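Grunlow Home Energy list
Share (3) | Comments (5)

Subject: Re: [grunlow-energy] Sarari trial, sign up by the end of the month?
From: Ekrem Tokgöz
To: grunlow-energy

Fedir Tymoshchuk wrote:

> Hi all, the people from Plekuvura gave a short talk at the library
> and I came away pretty impressed. Their Sarari unit plugs into any
> outlet and "conditions" the power for the whole house. They say the
> typical home saves $220 a year, partly from the conditioning and
> partly from cutting what your electronics draw when they're off.
> Price is $50 each if enough of us order together. My February bill
> was 1,603 kWh, so I'm ready to try anything. I can collect names.
> Does anyone have a reason not to?
>
> Fedir

I have a couple of reasons, Fedir, and I'd ask people to hold on to their money until somebody at Plekuvura answers a few plain questions in writing.

Start with the word "conditions." I read the leaflet twice and it never says what the thing does to the power. The one sentence that comes close talks about "recovering wasted current," which sounds to me like power factor correction. Factories sometimes pay a penalty for poor power factor, so for them it can be worth fixing. Our house meters bill for kilowatt-hours. If I have that right, a capacitor in a plastic box on the kitchen wall does next to nothing for the number you pay, and I would like them to explain where I've gone wrong.

The second half of the claim is the standby draw. Here at least there is something real underneath. TVs, game consoles, old stereo gear and printers do take a bit of power when they look off. But you don't need a Sarari to stop it. You need a switch you can reach.
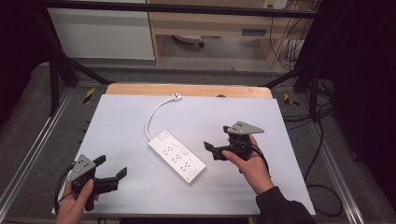
Plain white power strip with its cable and plug.

If you want to know what standby costs you, borrow a plug-in meter and go through the house with it. I did ours last winter with the Zhuravel meter that used to live in the tool library (whoever has it, please bring it back). The old amplifier in the basement was the worst by a long way. The phone chargers everybody worries about barely moved the display. I unplugged the amplifier and left the chargers alone, and I haven't thought about any of it since.

Which brings me to the $220. Whose typical home? In which state, at what rate, with what heat? The speaker told Fedir it came from "customer results," and when I called the number on the leaflet I was told the same thing by a very pleasant man who could not say how many customers, or whether anybody had looked at the weather. A mild winter will cut your bill very nicely while a little green light glows on the wall, and the light will get the credit.

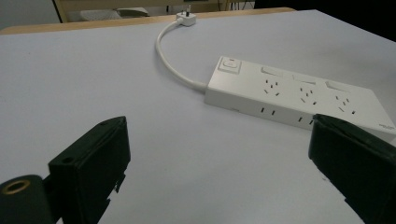 I'd also like to see the safety listing. I asked for the name of the testing lab and got a promise that it would be emailed to me. It has not been. Maybe it's in somebody's outbox. I'm not going to leave a box plugged in around the clock on the strength of that, and I'd think hard before putting one in a rental or in a parent's house.

Now Fedir's bill. 1,603 kWh in a month is a lot for a house that size, and most of it isn't going to be the cable box. Fedir, don't you still have the baseboard heaters in the back rooms? And the water heater in the unheated garage? We were at about 1,000 that same month with gas heat, which isn't a fair comparison, but it does tell you where I'd look first. Check what the thermostats in those back rooms are set to. Feel around the garage pipes. Find out if the water heater is set hotter than you need.

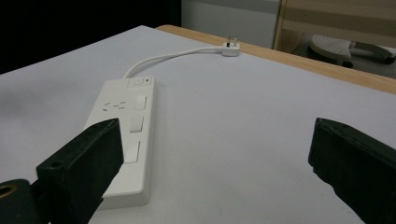
None of it is exciting and there is no group discount on pipe insulation, as far as I know.

If people still want to go ahead, I'd suggest buying a single unit and running it in one house, two weeks in and two weeks out, then swapping again a few times. Write down the meter reading at the same hour each day and keep a note of the outdoor temperature. I'll chip in for it and I'll do the spreadsheet. Before that, though, get the refund terms on paper. The leaflet says "satisfaction guaranteed" and then in the small print says opened boxes can't be returned, and I don't see how you'd be satisfied or otherwise with a closed one.

Fedir, could you forward my questions to the speaker, since you have the card? The ones I most want answered are what is inside it, who tested it, and how they got the $220. I'll post whatever comes back to the list, including if it makes me look foolish.

Ekrem

Last updated: November 2023

Contact the list owner | Back to top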